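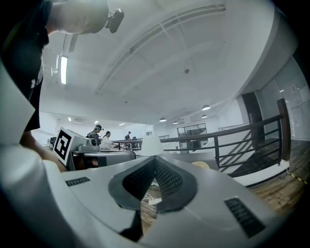 Two-jaw hand-held gripper in use, a second one with its square marker behind it.

The Cevalport Hand Gripper Code, usually just the Cevalport Code, is a set of good practice rules for people who collect robot training data with hand-held grippers. It covers the tool, the person holding it, the table and the room. Not a law. Not a full standard either, though some contracts treat it as one. The present text has 35 clauses in four parts and was adopted on 5 Nov 2018, replacing a shorter draft from the month before.

Background

Work with hand-held grippers was being done at several sites under house rules, most of them unwritten. Clornport had a one-page sheet. Cevalport had a longer one, mainly on cables. Recordings moved between the two sites and did not match: different start poses, different marker positions, pads worn to different degrees. The draft of October was an attempt to merge the sheets. It had 72 clauses, many saying the same thing twice, and was cut by half before adoption.

The name Lu appears in older copies. This was the working title of the project and has no meaning in the current text.

Part 1: The tool

Finger pads are checked before each session. Pads with a textured face must be clean and the texture still readable by touch; a smooth patch means replacement, always in pairs. Jaws are opened and closed fully before recording starts. Any sticking, the tool is put aside and tagged.

Markers: flat, clean, no tape over the black border. A marker mount that can be turned by hand is counted as loose. The code says nothing on marker size, which has been a common complaint.

Lenses are wiped with a dry cloth. Sleeves are not a cloth (clause 9, often quoted).

Part 2: The operator

Operators may hold one gripper or two. With 2 grippers the marker on each should stay in view of the other as far as the task alows. Head-worn devices are fitted before the gripper is picked up and adjusted only between takes. Same for harnesses and backpacks.

Sessions are broken up by rest. The operator decides when, and a supervisor may not refuse. Wrist pain is written in the log on the day. Long loose sleeves are to be rolled or pinned, rings off.

Bystanders are allowed in the room. They must be told recording is going on, and a notice on the door is not enough by itself. What happens to footage with faces in it is left to local privacy rules, a gap the code admits.

Part 3: Table and room

The longest part. Main points:

Objects go back to their start place after every take, or the take is marked as moved. Cups and other light items stand clear of the table edge.

Floor cables are kept out of the operator's path. Where a cable has to cross a walkway it goes under a cover or striped tape. Spare cable is coiled, and power strips sit against a wall or under a table, never behind the operator's heels.

Near railings, steps or a change of floor level, the operator faces the hazard or works with a spotter. Added after comments from Clornport, where the tables stood close to a stair.

Lighting is left on one setting for a whole session. Daylight from large windows is noted in the log but need not be blocked.

Part 4: Records

Each take gets a number, tool number, operator code and result. Failed takes are kept. This was disputed; the Cevalport side wanted them deleted to save space. Final wording: kept and marked. The trial log attached to the code lists 1157 takes in this format and is still used as a model by new sites.

Reception and use

Adopted in full at Cevalport and Clornport. Anon, a software firm, took over Part 4 only and reworded it for its own upload form. Critics say the code is vague on pad wear and too strict on resetting objects, since a bit of variation in the start place can be useful in training. Supporters point out that clause 22 already permits variation if its planned and logged.

No inspection scheme exists. Sites declare for themselves.

See also: Gripper calibration; Fiducial marker; Operator safety; Trip hazard

Categories: Robotics good practice | Data collection | Workplace rules | Articles needing more sources

Contact the editors | Copyright and reuse | Back to top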